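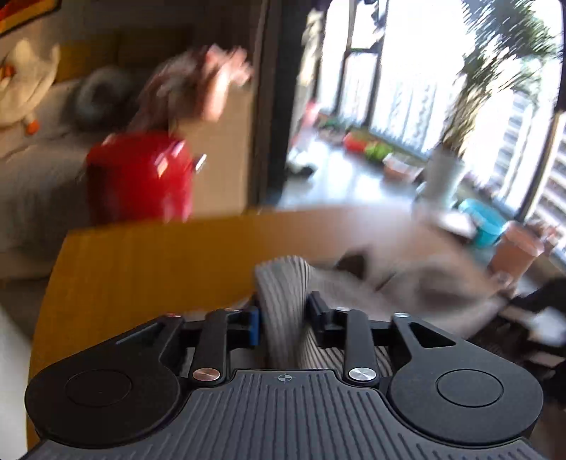 **Folding project: do we keep the fast demos?**

**nmbwambo**
We're at 279 demos for the club project. The goal for the April showcase is still a policy that folds a garment on a table. Going through the set, I found 33 where the hand moves so fast that the room smears whenever the gripper swings. I'd like to drop them and record again at a slower pace.

**Thongchai_N**
I'd keep them. People don't fold at one speed, and the jaws stay fairly sharp even when everything behind them doesn't. Ribbed cloth is the hard part for us anyway. Grab one layer of a cuff and you get a different fold than if you grab two.

**e.rashidi**
Disagree. If tracking slips, the recorded path is wrong and the policy learns the wrong path. I lost most of last term to that on the Cokum arm.

**Thongchai_N**
Did you check the tracking on these, or are you guessing?

**e.rashidi**
Guessing. I can run the check tonight.

**nmbwambo**
Please do. Post the list of episodes that fail, not just the total.

**erasto_m**
Can we also agree on where a demo starts? Mine start with the jaws open above the table. Some of the others start with the cloth already pinched, so there's no approach to learn from.

**nmbwambo**
Open jaws, above the table. I'll put it in the Ogola doc.

**e.rashidi**
Ran it. 30 of the 33 track fine. The other three jump near the end, during the second fold.

**Thongchai_N**
So cut three.

**nmbwambo**
Cutting three. I still want the next batch slower.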